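Dorlow Storage and Dispatch Building
General Workplace Safety Inspection — Checklist with Comments
April, Wednesday round, start 7:30 a.m.
Inspector: Gebhard Auer
Area covered: ground floor, 1,752 square feet of dispatch space and the adjoining storage hall

Ratings: S = satisfactory. M = minor finding, correct before next round. A = action required, written reply to the inspector. N/I = not inspected.

Section 1. Exits and escape routes

1.1 Exit doors open fully from the inside without a key. S
Comment: All doors tried. The door to the Ondby yard is stiff in the last few inches of travel and should be looked at when the hinges are next oiled.

1.2 Exit signs lit and readable from the main aisle. M
Comment: The sign over the north door is lit but is partly hidden by the hanging dock number. Move the dock number.

1.3 Escape routes clear to the full marked width. A
Comment: Two shrink-wrapped loads stood across the yellow line by dock 2 at the time of the round. The same finding was entered last time. The shift lead is to reply in writing stating where overflow loads will be placed during the morning peak.

1.4 Assembly point sign in place. S

Section 2. Fire equipment

2.1 Extinguishers present, mounted and sealed. S
Comment: 14 on the register, 14 found.

2.2 Monthly check tags initialed. M
Comment: Tags on the storage hall side carry no initials for March. The check may have been made and not recorded, but without initials it is treated as not made.

2.3 Fire doors close and latch unaided. A
Comment: The door between dispatch and storage was held open with a wedge. The wedge was removed during the round. If the door has to stand open for truck traffic, a magnetic hold-open linked to the alarm is the accepted arrangement. A quote should be obtained.

2.4 Alarm call points unobstructed. S

Section 3. Clothing and personal items at the work position

3.1 No loose sleeves, scarves or lanyards near conveyors and wrapping machines. S
Comment: Short sleeves are accepted in dispatch. Long sleeves remain required in the battery charging area, and the notice there should be replaced as the lower half has faded.
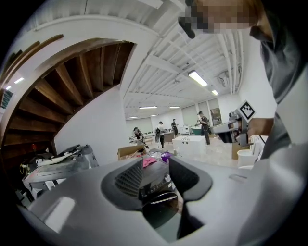 Item 3.1. Short-sleeved shirt worn at the work position.

3.2 Gloves available in all sizes at the issue cabinet. M
Comment: Size 9 was out of stock. Other sizes were in good supply. The reorder card had been filled in but not sent.

3.3 High-visibility vests worn in truck lanes. S
Comment: Applies to the truck lanes only. Visitors are issued vests at the front desk. Several of the visitor vests are worn thin at the shoulders and should be withdrawn.

3.4 Eye protection at the strapping bench. S

Section 4. Racking and storage

4.1 Load signs fitted to every run of racking. A
Comment: Run D, supplied by Riedl, was shortened during the winter and still carries the load sign for its former layout. The sign must be covered today and a corrected one ordered. Until it arrives, Run D is limited to cartons on the two lower levels.

4.2 Uprights free of visible damage. M
Comment: 484 pallet positions are on the plan. One upright at the end of Run B has a dent on the aisle face at truck-fork height. The depth was measured and is within the supplier's limit. Mark it with tape and measure again at the next round.

4.3 Beam locking pins fitted. S

4.4 No storage on top of offices or electrical cabinets. M
Comment: Empty cartons were found on the roof of the dispatch office. Remove.

Section 5. Floors, walkways and footwear

5.1 Floor surface even and free of holes. M
Comment: The patch repair near dock 3 has lifted along one side. It does not yet present an edge high enough to catch a wheel. Refer to building maintenance.

5.2 Spill kits stocked. S

5.3 Pallets stacked in the marked bays when not in use. M
Comment: Single pallets should not be left lying where people walk or stand to work. A slatted pallet is easily overlooked by anyone whose attention is on their hands, and stepping onto one can turn an ankle. Staff are reminded that pallets are stacked flat, to a maximum of 15 high, and never stood on edge against a wall. 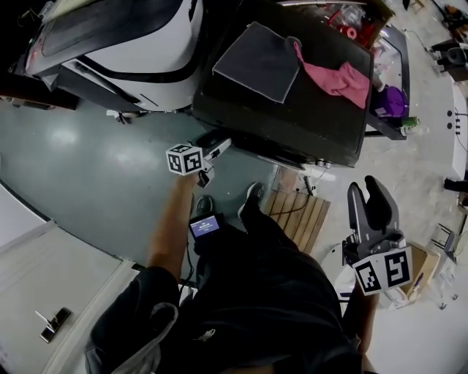 Item 5.3. Sneakers beside a wooden slatted pallet on the floor.

5.4 Footwear suited to the zone. M
Comment: Closed shoes are the minimum for the whole ground floor. Toe protection is required wherever pallets are moved by truck or by hand. The boundary between the two zones is not marked on the floor, and staff who were asked gave differing answers as to where it runs. A painted line is recommended, with a sign at each end.

5.5 Trailing cables covered or routed overhead. S

Section 6. Trucks and powered equipment

6.1 Daily check sheets complete for all lift trucks. S

6.2 Floor scrubber (Wemo) guard and squeegee in good order. M
Comment: The guard is sound. The squeegee blade is worn on the left side and leaves a wet strip — replace before the machine is next used during a shift.

6.3 Charging area ventilated, no other goods stored within the marked line. S

6.4 Dock levelers. N/I
Comment: All levelers were in use. To be inspected separately with the maintenance contractor present.

Section 7. First aid and notices

7.1 First aid boxes complete and in date. M
Comment: Eyewash in the storage hall box expires next month. Adhesive bandages low.

7.2 Names of first aiders posted and current. A
Comment: The list still shows two people who have left the company. Replace today.

7.3 Accident book available. S
Comment: One entry since the last round, a cut finger at the strapping bench. The follow-up section had been completed.

Replies to items rated A (1.3, 2.3, 4.1, 7.2) are to reach the inspector by the end of the week. Items rated M need no written reply but will be checked first at the next round.

Signed: Gebhard Auer
Copy to: shift leads, building maintenance, notice board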